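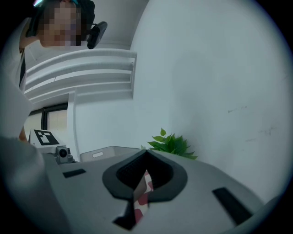

Leaning in with the head tilted.

Stooping (also called leaning in, or hunching if your mother is the one talking) is the bending of the neck and upper back toward whatever has your attention. I've been adding to this entry since October and I still can't settle where a lean ends and a stoop begins, so I use both words for both things.

Causes

Small print, low benches, dim rooms and deep sinks. Tall people get the worst of it, but I'm short and I do it all day over a sewing table!

At work

Watch repairers at the old Poirier shop in Bemunard raised their benches 4 inches and kept leaning anyway – habit is strong. Dwight Sandhu, who taught there until he was 70, had his students look up every time the kettle boiled (they drank a lot of tea). In Paltano the lace makers went the other way and tipped the pillow toward the face.

Names

Around Bemunard a stooper is a "lamp-bender," after the gooseneck kind. I've heard "crane" too, though only from people over 65.

See also

Slouching
Bench height
Reading stands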